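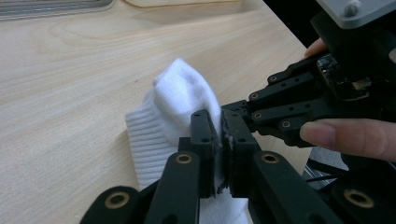
flatine_jus
Well, it's January and I promised I'd report back on how things are going in the finishing room at Ditham now that the folding and pairing has partly gone over to the grippers. I did socks by hand for years, so I had opinions (ask my poor husband). What surprised me is how much of my day is now spent thinking about cuffs. Take a plain white one like this, ribbed at the cuff and all bunched up on itself: the fingers grab a fold of the knit and squeeze it between them, and you find yourself fussing over which fold you'd have picked. We used to do 290 pairs a shift each. I'm down to 50 by hand, the awkward ones, and the rest of my time is teaching and checking. My wrists are much happier!
Jussara Caldeira

Skanine
Lovely to hear about the wrists, Jussara, but can I ask about the pay? When our place brought machines in, the piece rate went and the new hourly rate came out lower for the quick workers. I was a quick worker. Still a bit sour about it.

flatine_jus
Fair question, Skanine. We went to a flat rate and I came out slightly ahead, but two of the faster girls didn't, and they've told the manager so.

ElaineD
I'm going to disagree with both of you a little. The money matters, of course it does, but what I miss is the talking. Eight of us round one bench, radio on, somebody's banana bread going about. Now we're all at separate desks watching our own bit of work. I've asked for the old bench back at smoko at least.
Elaine Damasceno

Skanine
Elaine, bring the banana bread and I'll come over and sign whatever petition you've got going.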